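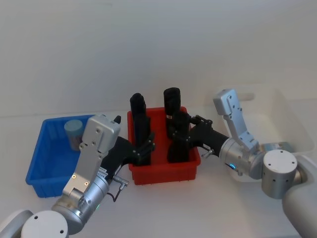

Samina Shaikh was already talking about lids when I sat down, and I hadn't asked about lids.

"I don't use them," she said. "People put a lid on a bin and then they put a bag on the lid, and then a second bin on the bag, and now you've got a shelf. A lid is an invitation."

I'd gone over to Hokenville to ask her about sorting, which she has been doing for other people for 13 years, mostly kitchens and spare rooms, with the occasional garage when somebody begs. If you read the Flenon newsletter you'll have seen her column. If you've been to one of her Saturday workshops you'll know the setup already: a white table, plastic bins in a row, and a pile of whatever you dragged along from home. I'd read every column and still had a hall closet I couldn't shut, so I came with questions (and, okay, a tote bag of stuff from the closet).

We started with colors. Blue, red, and a see-through whitish one is what she likes, and she has opinions about all of them.

"Blue is stays. Red is goes. The pale one is I don't know yet," she said. "I used to write labels. I had beautiful labels! And people would stand there reading the labels with a colander in one hand. With colors they get it after two or three things and their hands just start going."

Why is the undecided bin the pale one?

"So it doesn't shout at you. I put it at the back, too. Against a white wall you can almost forget it, and I want you to almost forget it. If I put a big yellow bin up front for the things you can't decide on, you'd fill it before lunch."

I told her mine would be full before breakfast. She asked what was in the tote.

Out came a flashlight, a bag of picture hooks, one glove, a tin of shoe polish and a phone charger for a phone I haven't owned in years. She didn't make a face, I'll give her that. She slid the red bin toward the middle of the table and waited.

"Red goes in the center," she said. "Always. Blue's off to the left, and I turn it a little so you've got the long side facing you. But red is the one you're going to resist, so red is the one you should have to reach over."

The glove went in the red bin. So did the charger. I argued for the shoe polish and won, and then felt silly for having won.

Her bins are plain rectangular ones, the kind with a thick rim, and she is fussier about rims than I'd have guessed anyone could be. "You carry a bin by the rim. Thin rim, heavy bin, sore fingers. I had a bunch from a place in Brirkley, very cute, very cheap, and they folded up on me on somebody's stairs. Cans everywhere." She likes ribbed sides too. They don't bow out when you load them up.

The bins she uses now come from Imhof, the restaurant supply warehouse out past the rail yard, and it was Mudassar Khattak who got her going there. He runs the stockroom at a catering company, and the two of them teach the workshops together. He wandered in halfway through our talk with coffee for everyone, and I made him stay.

"She sorts for people, I sort for forklifts," he said. "My trouble is volume. We did one inventory in July and the sheet had 3397 lines on it. Lids, ladles, those little metal cups for ketchup. I'm not asking a ladle how it makes me feel."

"I don't ask that either," Samina said.

"You kind of do."

She kind of does, but only with the pale bin. You don't get to leave things in there for good. At the end of a session she pulls it forward and you go through it again, one piece at a time, and by then most people are tired and much more truthful. I asked how many rounds she allows. Two. After the second one, whatever's left goes into red and you can come talk to her about it.

Has anybody?

"Oh, sure. A man wanted his fondue forks back. I gave him his fondue forks."

I wanted to know about the very first thing, because that's where I always get stuck. I open the closet, I look at it, I close the closet. Samina's answer was to start with something easy that you know you're keeping. A cup is perfect, she said, or a little canister, anything that can stand up by itself. Put it toward the back corner of the blue bin.

"The back corner, so it isn't in the way of the next thing. And then the bin's been started. It's so much easier to put a second thing in a bin than a first thing."

Mudassar said he'd thought that was nonsense until he tried it on a new hire who'd been staring at a pallet of mixed glassware for most of a morning. "I put one tumbler in a crate and walked off. When I came back he'd done half the pallet."

They disagree about plenty. He nests bowls and she won't, because she says you never use the bottom one. He thinks a table should be chest high so you don't stoop, and she thinks he's tall. He would like a fourth bin, for things to be repaired, and I could tell this was an old fight because she put her coffee down.

"There is no repair bin. There's a thing you're going to fix this week, and that's blue, and there's a thing you aren't going to fix, and that's red."

"I fixed the toaster."

"You fixed the toaster after I put it in red."

I asked whether she has any junk of her own. She has a drawer! I'd hoped for a drawer. Rubber bands, takeout menus, a broken measuring spoon from a set she otherwise loves. She does it over once a year on the kitchen table, same three bins, and she told me she has just as much trouble with the spoon as anyone else would. It's been in the pale bin and out again more times than she'd like me to print.

The workshops run on Saturday mornings and you don't need to bring bins, only your pile. Keep it to what you can carry in one trip. Mudassar would like me to add that the parking lot behind the building is fine but the one across the street will tow you.

I went home with the flashlight, the picture hooks and the shoe polish. The hooks are still in the tote.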